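# Conflicting birth years for a town mayor: what goes in the headword line?

**inkwell_and_oats**, posted 27 August 2019

I'm writing short lives of the early mayors of Olport for our local biographical dictionary, and I'm having the time of my life with it! My current man ran the feed store, sat on the council, served as mayor for 3 terms and then more or less vanished from the papers. The limit is 400 words per entry, so every line has to earn its keep.

My problem is the very first line. The baptism register at Plarkgate gives one year of birth, his marriage record points to the year after, and his gravestone has a third year that would make him a father at 13 (so I feel pretty safe ignoring that one). His obituary just says he died "in his 49th year," and I keep changing my mind about what that means.

Do I pick the best year and explain in a note, or put all of them up top? And how much of the feed store belongs in an entry that's supposed to be about his time in office? I have a whole folder on the feed store. I love the feed store.

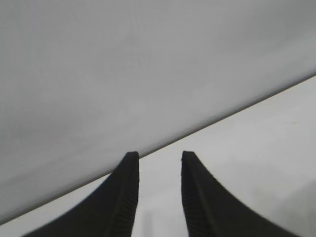

**hedgerow_clerk**

Go with the baptism register, but be careful how you say it. A baptism date isn't a birth date, so write "bap." and give the day, month and parish exactly as they stand in the register. If the register also has a birth date written in beside the baptism (plenty do, and it's a lovely thing to find) then use "b." and give that.

"In his 49th year" means he was 48. He'd had his 48th birthday and was working his way toward the next one. Count back from the date of death and you get a window twelve months wide, and if the Plarkgate date falls inside it you have two sources that agree. People do sometimes use the phrase loosely, so I'd count it as support and no more than that.

Marriage records are often a year off in either direction. The groom gave his age out loud and the clerk wrote down a round number. I wouldn't let one outweigh a register made when he was a baby.

Then one year in the headword line and one sentence in the notes at the end, along these lines:

> The marriage record implies a birth a year later; the gravestone date can't be reconciled with the births of his children.

Have fun with it, early mayors are the best people to write about!

**tamarack77**

just put "c." in front of it and move on, that's what it's for

**hedgerow_clerk**

You can, but "c." tells the reader you don't have a record, and there is one! I'd save it for the people who really have nothing.

**second_cup**

Oh, I want to read the feed store folder! I did a batch of these for the Grulska county volume, and the trade was nearly always what made the politics make sense. Who bought on credit, who sold him the lot on the corner, who stood as his witness at the wedding and then turned up on the council with him. If you have an account book, check the customers against the nomination papers before you decide it doesn't belong.

What worked for me was to write the long version first, with everything in. Mine ran to 2000 words for a man who'd been reeve for a single term, and I cut from there. The order I ended up with in nearly every entry:

- headword line: name, occupations, birth, marriage, death
- parents and schooling, two sentences at most
- how he made his living
- how he got into office and what he did there
- the end of his life, even if it's thin
- sources
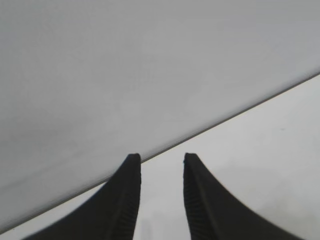 *Two pale surfaces and the edge between them.*

For the occupations in the headword line, put them in the order he took them up: "feed merchant, councilman, and mayor." Some editors want the most important one first, so ask yours before you do the whole set. I had to go back and flip every one of mine.

On the vanishing: try the directories for the next town down the line. Two of my missing men had simply moved to be near a daughter. I'd also look at the Bogdan railroad letter books if your store shipped by rail. The index is poor and the handwriting is worse, but they copied every complaint about late cars, and feed merchants complained a LOT. I found a change of address for one of mine in the middle of a letter on spoiled oats, dated April, three years after the papers stopped mentioning him.

**inkwell_and_oats**

These are wonderful, thank you both! I counted back from the obituary and the Plarkgate date lands inside the window with eleven days to spare. It does say baptism only, so "bap." it is. Requesting the letter books tomorrow.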